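Broremel Declines the "Crisper Revolution," Publishes Plain Guide to Keeping Peppers, Onions and Potatoes

Household storage firm says most produce advice is oversold, including some of its own

FOR IMMEDIATE RELEASE

GUMHOLM, November. Broremel, the maker of kitchen bins, racks and drawer inserts, today released a free printed guide to storing everyday vegetables at home. It is called the Lightfoot Guide, after the company's Lightfoot line of open bins, and it makes very few promises.

The company does not claim that the guide will cut a family's grocery bill in half. It does not claim that a bin can make a pepper last a month. Broremel has seen those claims on other firms' packaging, and in past years it printed a softer version of one of them on its own. That wording came off the Lightfoot boxes this spring.

"We went looking for the evidence behind our own label and did not find enough of it," the company said in a statement. "A bin holds vegetables. It keeps them off the floor and lets you see what you have. We would like to be paid for that and leave the rest alone."

What is in the guide

The guide runs to 30 pages and covers the vegetables that Broremel's customers say they buy most often. Bell peppers, onions and potatoes take up more than half of it. Leafy greens get a short section. Herbs get a shorter one, and the authors say plainly that they are not impressed by most herb keepers, the company's discontinued model included.

Each entry follows the same order: how to pick the vegetable over at the store, where to put it at home, what to keep it away from, and when to give up on it. There are no recipes.

The section on bell peppers starts at the store. A good pepper feels firm and heavy for its size. The skin should be tight. The guide tells shoppers to turn the pepper over and look at the stem end, where trouble often shows up early. A green, firm stem is a fair sign. A soft or moldy one is a reason to pick another. The guide then spends half a page on the popular idea that the number of lobes on a pepper tells you whether it is "male" or "female," and whether it is better raw or cooked. Peppers do not come in male and female. The bumps on the bottom vary with the variety and the growing conditions, and they are a poor way to shop for dinner.

Color gets a few lines as well. Many red bell peppers are simply green ones that were left on the plant longer. They are sweeter for it, and they tend to cost more. They are also riper, so a shopper who buys both should plan to use the red ones first.

At home, whole peppers go in the refrigerator, unwashed and dry, in the drawer. The guide does not ask anyone to wrap them in paper, line them up by size or move them to a special box. Cut peppers go in a closed container and should be used within a few days.

On onions and potatoes

Onions and potatoes are treated separately, at some length, and with a certain amount of irritation. Both like a dark, dry, airy place. This is why they so often end up in the same basket, and why so many stores sell a single basket for the two of them. Broremel sold one too. It was called the Movolov, it had a divider down the middle, and it will not be made again after the current stock of 600 is gone.

The usual advice is to keep the two apart so that the potatoes do not sprout early. The guide repeats the advice but tells readers not to expect too much from it. Warmth and light do more harm in most kitchens than a neighboring onion does. A bag of potatoes beside the oven will suffer no matter how far away the onions are. If there is one cool cupboard in the house, the guide suggests giving it to the potatoes and letting the onions take second place on an open shelf.

Neither one should be washed before storage. Both should be taken out of tight plastic. A potato that has turned green is a separate matter, and the guide is firm on it: small green patches can be cut away with a generous margin, and a potato that is green over much of its skin or tastes bitter should be thrown out.

A word about counters

Broremel's own catalog has for years shown peppers, onions and potatoes heaped together on a kitchen counter. It looks good. As a way of storing food it is close to useless, and the guide says so. A mixed pile is fine for the hour before cooking. Left for a week, it hides whatever is going soft at the bottom, and the peppers wrinkle while the onions beside them look as good as new.

The company asked 617 of its customers where they kept their vegetables. It is not presenting the results as science. The people who answered were people who had already bought a storage bin, and they were telling a storage company what they did with it. Still, one answer came up often enough to shape the guide: many said they had thrown food away in the past month because they forgot they had it. A fancier container would not have helped them much. Putting the older vegetables in front might have.

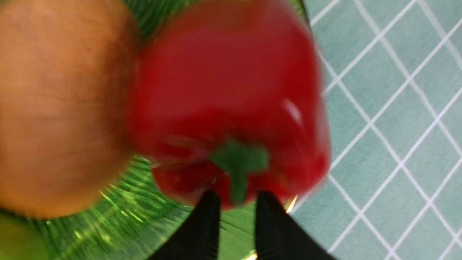

Does a bell pepper need its own container in the refrigerator?

Most households can skip it. A whole, dry pepper keeps well enough in an ordinary crisper drawer, usually for a week or more if it was firm when it was bought. A separate bin can make the drawer tidier and the peppers easier to find. Broremel sells such a bin and would be glad to sell more of them, but the guide lists it as optional.

What the company is not saying

The Lightfoot Guide makes no health claims. It does not rank vegetables. It gives storage times as ranges, and the ranges are wide, for the simple reason that a pepper picked yesterday and a pepper that has spent two weeks on trucks can look much the same on the shelf. Readers who want an exact number of days for every item will find charts elsewhere. The company suggests reading those with some care and trusting a soft spot over a chart.

Nor is Broremel announcing a new product with the guide. The Lightfoot bins are the same bins as last year, in the same three sizes. The only change is the label, which now reads "Open storage bin" and gives the measurements.

Availability

The Lightfoot Guide is free at the Broremel shop in Gumholm, and by mail on request. It will be packed with every Lightfoot bin while the first printing lasts. The remaining Movolov baskets are marked down and can be bought at the shop with a note explaining the divider, which comes out with a firm pull and makes the thing a decent onion basket.

Corrections are welcome. The company expects some, and will print them in the second edition. Letters that include a storage method should say how many times it was tried and what it was compared with.

About Broremel

Broremel makes bins, racks and drawer inserts for home kitchens. It is based in Gumholm and has been in business for roughly 10 years. The shop opens at nine in the morning.

Press contact: Broremel Press Desk, Gumholm. Review copies of the guide and the full list of customer survey questions are available on request.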